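In Defense of the Small Bag

When I moved to Standon I had 2 suitcases and a great number of small things. The suitcases were easy. The small things are still traveling through my apartment, from the shelf to the table and from the table to the chair.

People who write about tidy homes like to tell us to throw away. I have read this advice many times, also in the Hauser catalog, which then offers a set of drawers for 69 dollars. I don't agree with the advice and I did not buy the drawers. My opinion is more modest: a small thing needs a small home, and the best small home is a cloth bag with a cord. 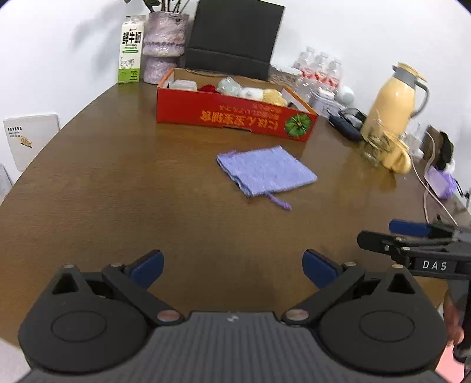 A cardboard box is also good, and I keep every one that comes into the kitchen. But a box without a lid is an invitation. Whoever passes by puts something inside, and after one week the box has wrappers, a container, something soft from a gift, and it is no longer possible to say what it is for. A bag is more strict. You must open it, and this short moment is enough to ask if the thing belongs there.

My sister-in-law finds this silly. She says that in a bag everything becomes invisible and you buy it again. It happened to me with sewing needles, I admit — I had 3 packets before I understood. Now I give each bag one subject only, and I remember it by the color of the cloth.

There is also the question of the table. In my family the table was for eating, and before dinner it had to be free. With open boxes this takes a long time. With bags I pull the cords and carry everything away in one hand, and the milk can come out of the refrigerator.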